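The Drawer Under the Phone Charger
From the Tangen building newsletter, November 17, 2024

Back in May I asked readers to send in their thoughts on cable management. I received 4 replies, one of which was a request to be taken off the mailing list. The other three were long.

Sixten Vik wrote to say that he has never owned a tangle. He coils each cord over his hand, fastens it with a strip of fabric, and writes on the strip what the cord belongs to. He enclosed a strip. I have put it in the drawer with the cords it might have been used on.

Eskil Hedlund takes the other side. He believes a cord that has been lying behind a desk since the last tenant has found its level and should be left alone. He once unplugged something at Skareck, where he used to work, to see what it did, and spent the afternoon apologizing to the second floor.

I am somewhere between them, probably closer to Eskil than I'd like. My trouble has always been the power strip. You buy one to bring order to five cords, and then you have six cords. The strip's own cord is also the thickest and least cooperative of the lot, with opinions about which way it wants to bend.

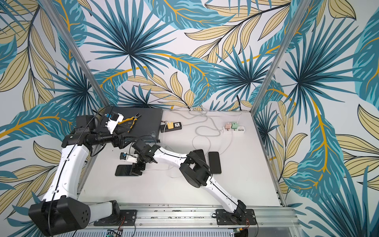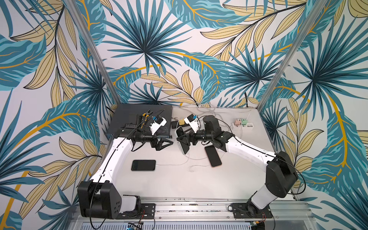
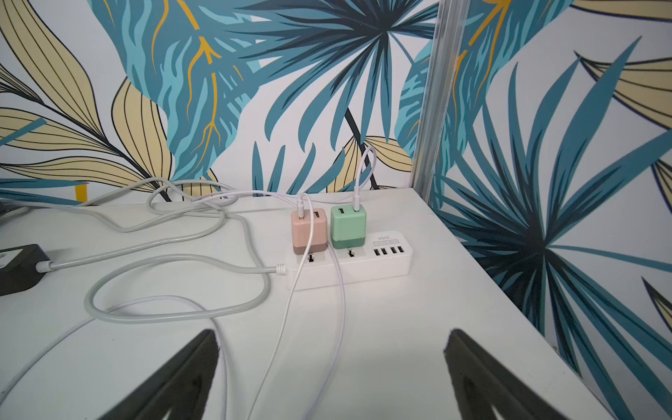

Last of the three: a white strip, two chargers, pink and mint green, and the cords doing as they please. Leaf wallpaper throughout.

I will say this for colored chargers: they end arguments. In our house everything that charges anything is white, and so are the cords, and so is the kitchen counter, and every evening someone follows the wrong cord all the way to the wall and unplugs the wrong phone. With a pink one and a green one you can at least shout a color across the room. My sister went further and bought her family one each in different shades. Her youngest wanted the yellow, there was no yellow, and the matter is still open.

Sixten's method, for anyone with the patience, goes like this. Unplug everything at the strip first and lay the strip by itself on the table. Straighten its cord before you touch the thin ones. Then bring the chargers back one at a time, and run each cable out fully before you plug in the next. Anything left over at the end goes in a box with the month written on it, and if you haven't opened the box in 181 days you take it to recycling. I asked why 181. He said he had tried 200 and found himself getting attached.

Eskil's method is to push it all behind the couch.

A few readers have asked about the cord box Flikia sells, the one with the lid and the slots at each end. I bought it. It holds the strip very nicely, provided nothing is plugged into it. The Prornico version is longer and takes chargers as well, but the lid then sits at an angle and the cat regards it as a chair.

The cord swap table will be in the lobby again next month. Please bring only cords you can identify. Last time we ended up with more than we started with, and I am the one with the drawer.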